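Teaching by hand, teaching by remote: what we learned from 139 demos
Speaker notes, T. Skoryk. Slot is 25 min incl. questions. DON'T run over again

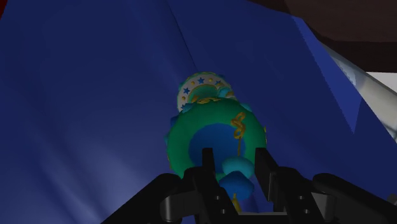 Slide 1. Simulated wrist view, toy rattle between the fingers.

Leave slide 1 up while people sit down. Say hi, name, Drorkon, manipulation team. Thank Tamara Yurchenko (two Tamaras on one project, people email the wrong one, wave at her if she's in the room).

Opening. Ask for hands: who has taught a robot anything by moving it themselves? Who has done it with a controller? Wait for the hands. Last time I talked straight over them.

Then back to the slide. Point out that the view is rendered. Gripper at the bottom, two black fingers, green ball of the rattle, blue behind it. This is the view the policy gets and also the view the operator gets in remote mode. Same pixels. Come back to this in part 3, it matters more than it sounds.

Why a rattle. Round parts stacked up, so where you grab changes everything. Grab the ball and it rolls out of parallel fingers. Grab low, by the handle, and you have a chance. People know this without thinking, and the robot has to get it from us. Also it has a pattern on it (the blue disc, the gold music sign) so you can tell which way it's turned. Plain ball = no idea.

Part 1. Two ways to show

By hand first. You hold the arm, joints go soft, you walk it through. Called kinesthetic teaching in the papers, say the word once and move on.
- quick to learn, newcomers get a usable demo in the first sitting
- you feel contact through the arm
- your own body is in the way of any outside camera
- only works on the real arm. Obviously. In sim there's nothing to hold

Remote. We use Favent, our own teleop setup, a handheld controller mapped to the gripper pose, trigger closes the fingers. Works on the real arm and in sim with no changes on the operator side.
- slower start. people hate it for the first half hour
- no feel at all, everything through the eyes
- clean camera views, no arms or sleeves in them
- can reset a sim episode in a second, can't do that with a real table

Don't get into the VR headset question here. Someone always asks. Park it for Q&A.

Part 2. The data

139 demos total in the set we're talking about. 65 by hand on the real arm, the rest remote in sim. Slide has the split, don't read it out.

3 operators. Me, Yurchenko, and one person who had never touched a robot before (did great, say so). Everyone did both modes.

Task: reach, close on the lower part of the rattle, lift, hold it upright, stop. One sentence for the audience. They don't need the full protocol, it's in the handout.

We threw out 17. Reasons, quick:
- operator forgot to stop recording, long tail of nothing
- grasp way up on the ball
- sim physics blew up, rattle shot off somewhere. Play the clip here if the laptop behaves. If not, just describe it, gets a laugh either way

IMPORTANT say that we did NOT throw out the wobbly ones. First version of the set we kept only pretty demos and the policy had no clue what to do once it was a bit off to the side. Wobble plus recovery is teaching too. Slow down here. This is the slide people photograph.

Part 3. What the operator sees

Go back to slide 1 (press 1 then enter, NOT the back button, back button kills the video).

Early on we gave remote operators a nice free camera. Could orbit, zoom, whatever. Demos looked lovely. Policy trained on the wrist view could not copy them. Operators were using information the policy never had, e.g. peeking round the side to check depth before closing.

So we locked operators to the wrist view. Complaints! Yurchenko complained loudest, then got better than all of us. What changes when you are stuck with that view:
- you come in slower
- you line the fingers up on either side of the handle first and only then move in
- you use the overlap. Finger tip covering a bit of the ball tells you where you are. Point at the slide: both tips reach the ball, left one covers part of the blue disc
- you make small side to side moves to judge distance. We thought it was nerves. It is looking. The policy picked it up as well and we left it in

Pause. Drink water.

Part 4. Hand vs remote, what we would do now

Hand demos first, few of them, to find out what the motion even should be. Remote for bulk. Mixing both in training worked for us but only after we resampled to the same speed, hand demos run much faster. We lost most of November on that, I'm not proud of it. Mention Kovalchuk wrapper script that does the resampling, link on last slide.

Things to say if time:
- label which mode each demo came from. from day one. we had to go back thru file dates
- short sessions. quality drops, you see it in the closing motion first
- write down the grasp rule before anyone records. Ours is one line: fingers on the handle side, below the middle of the ball

Things NOT to say: anything about Zonlow numbers, not cleared yet. If asked, "different gripper, separate talk."

Part 5. Limits, be straight about it

One object family. One gripper. Sim rattle doesn't rattle, no loose bits inside, so weight never shifts in the hand. Real one does. We don't know how much that hurts and I shouldn't guess on stage.

Fabric and lighting. We randomize the background colors but folds and shadows are harder, and the policy sometimes goes for a dark edge. Working on it.

Close. Take-home is: record from the view the robot will have, and keep the wobbles. Put up contact slide.

Q&A, likely ones
VR headset? Tried it, depth is nicer, same problem as free camera unless you lock the view.
Why not force feedback? Money mostly. Would like to.
How long to train an operator? An afternoon for hand, couple of days for remote befor I'd keep their data.
Is the set public? Not yet. Ask Yurchenko (the other one, ha) she has the release list.
Bigger grippers? See Zonlow line above.

Bring: adapter, clicker, spare batteries, the real rattle for passing round. Get the rattle BACK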